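Taking a group to the Cindetum open day – worth it?

Posted in Visits and Tours, 3/12/18

Zahira Setiawan
I run an after-school club and we have been offered a slot at the Cindetum open day in April. There are 10 of us including two parents. The flyer lists a towel and clothes folding demonstration in the Birkia hall. Has anyone seen it? I need to know if kids can get near enough to follow what is going on, and how long to plan for. We would be coming by bus, the 410.

Flerkel
went last year, parking was bad. don't know about the folding one, we only did the talks. bring snacks

Eilidh Gillies
I went to the preview for schools and stayed for two rounds of the folding demonstration. Plan on 40 minutes if you want the talk as well. The talk is dry for anyone under 12, so I would go straight to the table and catch the staff afterward. They were good with questions, even the repeated ones.

Ask for the early slot when you book. Later on the hall fills up and the smaller kids end up behind the adults. The bus stops at the Innes gate, and from there it is a seven minute walk, mostly uphill. Group booking is by phone only, extension 2277.

Both of these are from the preview.
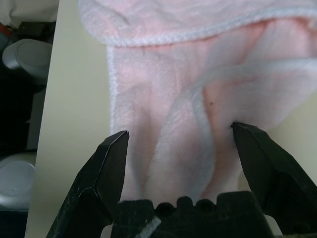
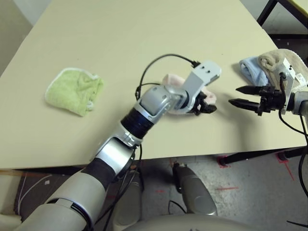
As for whether kids can follow it, mine did better once I gave them one thing to watch. Otherwise they look at the whole arm and lose interest when it slows down. I told them to pick a gripper and stay with it. When the left one had hold of the pale pink cloth and the right one was open and empty, they started guessing what the right one would do next, and that kept them going longer than I expected. The pink fleece with the white trim is a good one to ask about too – my group wanted to know how a machine finds an edge on something that soft, and the answer they got was pitched well for their age. If your club has a worksheet, leave most of it for the bus home.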